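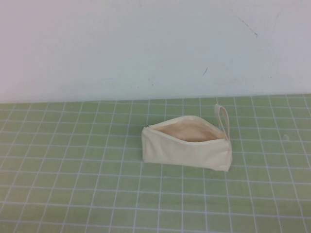

2 min read

# Worketti Pouch Set: data card

Worketti is a small starter kit for teams who want to teach a robot arm to handle soft bags. This card belongs to the data which comes with the kit. It was prepared at Clikcombe and last changed on June 7, 2018.

## What you receive

- 540 recordings of the arm working with a canvas zipper pouch on a green grid mat
- a fixed view of the table and a view from the wrist, saved separately
- a text file with the start and stop time of each recording
- the Clelell reader, which opens both views together

The full set needs over 700 GB of disk. If you only want to try it, please take the small pack of 100 recordings first.

## The task

The pouch is lying on the mat with its wrist loop at one end. The arm must take hold of the cloth and close the zipper. In the wrist view the gripper often covers a large part of the pouch, so we advise to train with both views.

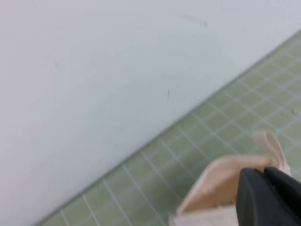
## Known limits

Fast movements make the wrist view a little blurred. Colours also differ between the views: the cream canvas can look pink from near. We did not correct this. Recordings made before May have no force values.

## Licence

Free for teaching and research. For use in a product, please ask Pimentel, who sells the kit.

Comments

gridmat_fan: Does the reader work without the kit? We have our own arm.

clikcombe-data: Yes, it needs only the files.

tern3028: Small pack opened without problem, thank you. I would like to see a darker pouch in the next version.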